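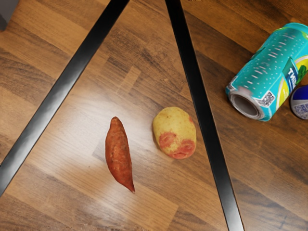 Inicio > Geografía de la población > Apuntes > Tema 4

Tiempo de lectura: 4 minutos

Tema 4. Qué mide una densidad (y qué se le atribuye)

Las cifras de un padrón se leen con demasiada confianza. Un municipio publica su densidad con dos decimales y el lector supone que alguien ha medido algo con esa finura. Lo que hay detrás es una división: personas censadas entre superficie oficial. Si cualquiera de los dos términos es dudoso, los decimales sobran.

Caso de clase: Dinder. El folleto municipal habla de 200 habitantes por kilómetro cuadrado y presenta el dato como prueba de «vida de barrio». La superficie que usa incluye el embalse y las laderas, donde no vive casi nadie. Kuveck, el municipio vecino, descuenta las láminas de agua. Comparar los dos valores, como hace la prensa comarcal cada septiembre, no tiene mucho sentido.

Hogar, familia y vivienda
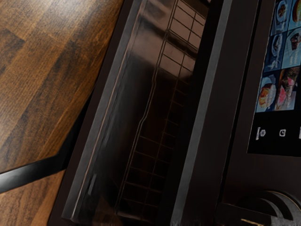

El hogar censal se define por la convivencia, la familia por el parentesco y la vivienda por el edificio. Son tres recuentos distintos y rara vez coinciden. Algunos censos exigen además que el hogar comparta gastos o comidas, y ahí empiezan los problemas para el agente que llama a la puerta. Una encimera de madera y un electrodoméstico de puerta negra indican, como mucho, que el sitio está equipado; no dicen si allí cocina una familia, tres inquilinos que apenas se hablan o el dueño los fines de semana. El formulario, en cambio, obliga a elegir casilla.

Neville Bickerstaff propuso corregir el desajuste con un coeficiente fijo de ocupación, que los manuales antiguos llaman «regla de Bickerstaff». Se calculó con 12 secciones censales de Flondov, todas urbanas. Aplicarla a zonas de segunda residencia me parece temerario, y todavía no he visto una validación convincente.

Para el miércoles

a) Recalcular la densidad de Dinder sin el embalse (tabla 8 del anexo).
b) Explicar por qué puede haber más viviendas que hogares. «Porque hay casas vacías» no basta: ¿vacías según quién, y en qué fecha?
c) Buscar una noticia que confunda familia con hogar. No cuesta mucho encontrarla.

Se entrega en papel, una cara. No se admiten gráficos sin fuente.

Contacto: secretaría del área de Geografía | © Apuntes de Geografía de la población | Volver arriba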